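# How a Robot Learns to Do the Dishes

Nobody is born knowing how to dry a plate. You watched someone do it, then you tried, and maybe you dropped one. A robot has to learn too, and it learns from examples.

At the Rallwood workshop, a robot is being taught kitchen jobs. The project is named Barkix. An example, for Barkix, is one short job from start to finish: pick up a plate, move it, put it down. Computers call a big pile of examples "data."
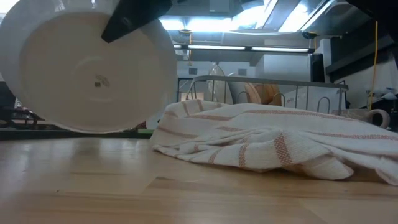
## Who moves the arms?

A person does. The robot doesn't know the job yet, so a grown-up steers it with a set of handles. When the handles move, the arms move the same way. While that goes on, the computer writes down two things:

- what the cameras see
- how far each joint bends

A joint is a place where the arm can bend, like your elbow. The computer writes its notes many times every second, so even a short job fills a lot of pages – if computers used pages.
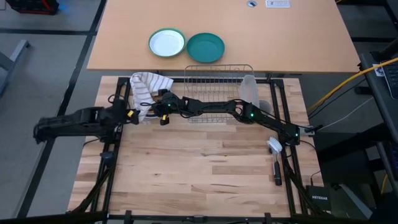 Two arms make the job harder to teach. Think about folding a towel with one hand. You can do it, but it's slow. With two hands, each one has to know what the other is up to. The person steering practices for a few days before any examples are saved.

## Why so many cameras?

One camera looks at the whole table. It can tell where the towel is and where the plates are, but a robot's fingers can block its view. So there is also a small camera near the gripper, which is the robot's hand. That one sees things up close. 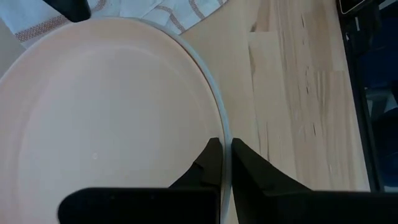
A plate's edge is thin, and the fingers have to close in the right spot. If they're a little too high, they pinch air. If they're too low, they bump the plate. Up-close pictures help the computer learn the difference.

## How many examples are enough?

Barkix has 141 plate examples so far, and the goal is 200 by the end of July. Each one should be a bit different. The towel gets moved. The plates start in a new place. If every example were the same, the robot would learn only that one setup, and it would get mixed up when something changed.

Mistakes get sorted too. Out of one morning's work, 8 examples were set aside and labeled so the computer wouldn't copy them by accident.

After that comes training. The computer goes over the examples again and again and looks for patterns. Then the handles are put away and the robot tries the job by itself. 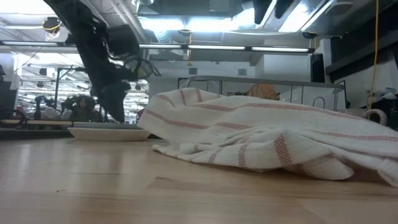
Egan wrote to us after reading this page and asked, "Does the robot get bored doing the same thing all day?" It doesn't. A robot has no feelings about plates. The person at the handles does get tired, so there are breaks.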